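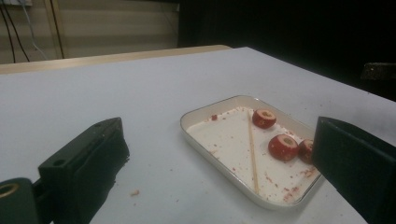 Posted 05/12/2022

So I've been down at the Torar workshop in Trurnbridge again, and I've come home smelling like a cider press. I did promise an update on the Flultari (that's the gripper, for anyone new, and no, the name doesn't mean anything, I just liked the sound of it) and there's loads to tell you, so get a cup of tea.

Where were we? Last time I wrote about it was July, when I had one finger that closed properly and one that sort of sulked. The trouble was in the slide. I'd drawn the holes too tight, then filed them out by hand, which I know, I know, and the finger ended up rocking from side to side every time it touched anything. I've now printed that part again from scratch with 30 per cent infill and put in a proper bush from Bech, and the difference is lovely. You squeeze, both fingers come in together, you let go and they open. I stood there doing it for far too long like somebody with a new pair of kitchen tongs.

It's still the hand-held version, mind. The plan is for the same fingers to go on the end of an arm at some point, with the camera sitting just behind them so I get the same view either way, but I haven't got the arm finished and I'd much sooner find out what the fingers are bad at while I'm the one holding them. My wrist is a lot cleverer than my code.

Now, the job. I wanted something fiddly and a bit silly, and I settled on apple rings on a wooden skewer. I'd been practising on foam blocks before this and they're far too kind. Foam squashes, it grips back, and it doesn't care how hard you pinch it. A bit of apple is slippery on the cut side and shiny on the skin side, and if you squeeze it too hard you get juice down the fingers and a ring that shoots across the bench. Also you can eat your mistakes, up to a point.

I cut them thick, with the core taken out so there's a hole through the middle, and the rings go in a white tray with a skewer. Three rings at a time is plenty. I tried more to begin with and spent the whole time knocking one over while reaching for another. The idea is to pick up a ring, stand it on its edge with the hole facing you, and then get the skewer through it. Sounds like nothing! Try it wearing oven gloves and you'll have some idea.

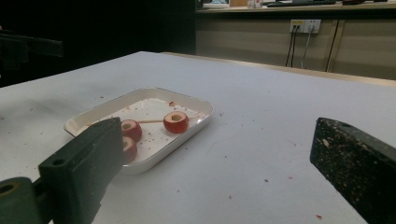 The mess, though. I was picturing a few drips and what I got was crumbs of apple everywhere, little red flecks of skin all over the tray and a fair way across the table too. They stick to the fingers as well, and they show up beautifully on dark plastic. I didn't think they'd matter much but I'm fairly sure they do, as the fingers felt slippier the longer I went on. I've started keeping a damp cloth by me and giving them a wipe between goes. If I'd known, I'd have bought a different colour of filament, but I had a big reel of dark green left over from the shelf brackets and I am not made of money.

The skewer is the other headache. It's thin and it lies dead flat in the tray, and my fingers are great chunky things with flat faces. Getting hold of a skewer off a flat floor with those is like picking up a needle in mittens. What I've ended up doing is sliding it along until one end rides up on the rim of the tray, then nipping it there. It works for me, but I've no idea yet how I'd get an arm to do that without it flinging the tray on the floor. I might cut a little groove down the inside of each finger so the skewer has somewhere to sit. Somebody at the workshop suggested sticking on rubber from an old inner tube, which I'll try first as it's free.

As for how it's going, I'm keeping a tally in the back of my notebook, and it stands at 43 goes so far. I'm counting it as a good one only if the ring goes on the skewer without me using my other hand. My first 20 were dreadful, really very poor, and then I turned my wrist over a bit more and things picked up. I've been told I'll want some 1,000 recordings before it's worth trying to teach an arm anything from them. That's a lot of apples. My neighbours have a tree, so I may have to be extra nice to them next autumn.

Bits still to do, mostly so I don't forget them myself. The screw holes on the left finger need opening out a touch. The top edges want sanding. I need to find a way of tying the cable up so it stops catching on my sleeve (I've used a hair bobble for now and it keeps pinging off). And the jaws come apart for washing but it takes an Allen key and more patience than I have at nine in the evening, so some sort of clip would be nice.

If you've had a go at gripping wet food with anything home-made, do leave a comment, I'd love to know what you lined the fingers with. I've heard silicone baking mat is good and I've got one in the drawer that's already scorched down one side, so that's next on the list after the inner tube. I'll put the finger drawings up once I've done the groove.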